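Zwischenbericht zum Vorhaben Greden
Berichtszeitraum: zweites Halbjahr
Stand: 29. Dezember 2023
Empfänger: Ultel, Abteilung Förderung
Berichterstatter: Faisal Butt, Testetti

1. Gegenstand des Berichts

Der Bericht fasst die Arbeiten an der Beispielsammlung für zweihändige Greif- und Steckaufgaben zusammen. Er ergänzt den Zwischenbericht zum ersten Halbjahr, in dem Aufbau und Inbetriebnahme beschrieben sind. Diese Punkte werden nur dort wieder aufgenommen, wo sich etwas geändert hat. Der Verwendungsnachweis geht Ihnen gesondert zu.

2. Stand der Aufnahmen

Laut Arbeitsplan sollten bis Jahresende 3000 verwertbare Durchgänge vorliegen. Diese Zahl ist erreicht. Gezählt werden nur Durchgänge, die vollständig aufgezeichnet, von einer zweiten Person durchgesehen und mit einer Aufgabenbeschreibung versehen sind. Abgebrochene Durchgänge werden getrennt abgelegt. Sie gehen in das Training vorerst nicht ein, bleiben aber erhalten, weil Kamran Kiani sie für die Fehlererkennung verwenden möchte.

Die Aufnahmen verteilen sich auf sieben Aufgabengruppen. Fünf davon stammen aus dem ursprünglichen Plan, zwei sind im November nach Rücksprache mit Ihnen hinzugekommen: das Aufsetzen und Abnehmen von Ringen sowie das Übergeben kleiner Teile von einer Hand in die andere. Die Übergabe macht noch Schwierigkeiten. Der Anteil der Abbrüche ist dort deutlich höher als in den anderen Gruppen, vor allem bei flachen Teilen, die sich schlecht fassen lassen.

Bei den Ringen läuft die Sammlung inzwischen gleichmäßig. Der Ring wird von einer Hand geführt, die andere bleibt geöffnet in der Nähe und greift nur ein, wenn die Aufgabe es vorsieht. Beide Arme werden in jedem Durchgang aufgezeichnet, auch wenn einer davon keine Bewegung ausführt. Das vergrößert die Datenmenge, vermeidet aber Lücken beim späteren Zusammenführen.
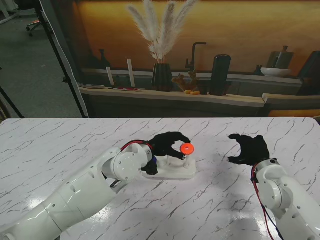 Faisal Butt

3. Arbeitsplatz und Hintergründe

Der orangefarbene Ring und der weiße Stift auf der Grundplatte gehören zum festen Teilesatz der Ringaufgabe. Die Tischfläche mit Marmormuster wird in dieser Gruppe durchgehend verwendet. Hinter dem Tisch steht ein bedruckter Hintergrund mit einem Küchenmotiv in warmen Farbtönen. Mit solchen Drucken wechseln wir die Umgebung, ohne den Aufbau an einen anderen Ort zu bringen. Ob der gewünschte Effekt eintritt, also eine geringere Abhängigkeit des Modells vom Hintergrund, lässt sich erst nach dem nächsten Trainingslauf beurteilen.

Die Drucke liefert Jadoon. Die erste Lieferung spiegelte unter der Deckenbeleuchtung so stark, dass wir sie zurückgegeben haben. Der Ersatz ist matt und brauchbar. Durch die Reklamation ging Aufnahmezeit verloren, die wir durch verlängerte Schichten im November ausgeglichen haben. Mehrkosten sind dafür nicht angefallen.

4. Qualitätssicherung

Im Berichtszeitraum wurde die Durchsicht umgestellt. Bisher wurde jeder Durchgang am Ende der Woche geprüft, jetzt geschieht dies am selben Tag. Fehler in der Zeitzuordnung zwischen Kamerabild und Gelenkdaten fallen dadurch früher auf. Ein solcher Fehler betraf im Herbst eine Serie von 100 Durchgängen. Sie wurde verworfen und neu aufgenommen und ist in der oben genannten Zahl nur einmal enthalten.

Die Aufgabenbeschreibungen werden weiterhin von Hand verfasst. Zur Vereinheitlichung hat Herr Kiani eine Wortliste angelegt, in der Teile, Bewegungen und Zielzustände festgelegt sind. Ältere Beschreibungen werden nach und nach angepasst. Diese Arbeit ist noch nicht abgeschlossen.

5. Abweichungen vom Arbeitsplan

Der erste Vergleichslauf mit dem vollständigen Datensatz war für Dezember vorgesehen und wird in das erste Quartal verschoben. Grund ist die genannte Überarbeitung der Beschreibungen. Auf den Endtermin des Vorhabens hat die Verschiebung nach jetzigem Stand keinen Einfluss.

Die Einarbeitung neuer Bedienkräfte dauert länger als veranschlagt. Bis jemand die Fernsteuerung beider Hände sicher genug beherrscht, vergehen über zwei Wochen. Wir bitten darum, dies bei der Planung des kommenden Abschnitts zu berücksichtigen.

6. Nächste Schritte

Vergleichslauf mit allen Aufgabengruppen, Auswertung getrennt nach Hintergrund
Überarbeitung der Übergabeaufgabe, gegebenenfalls mit dickeren Teilen
Abschluss der Vereinheitlichung der Aufgabenbeschreibungen
Abstimmung mit Ultel über Form und Umfang der Datenübergabe

Für den letzten Punkt benötigen wir von Ihnen eine Angabe zum gewünschten Dateiformat. Die Anfrage dazu liegt Ihrer technischen Abteilung vor. Rückfragen zu den Abschnitten 2 und 4 beantwortet Kamran Kiani, alle übrigen richten Sie bitte an mich.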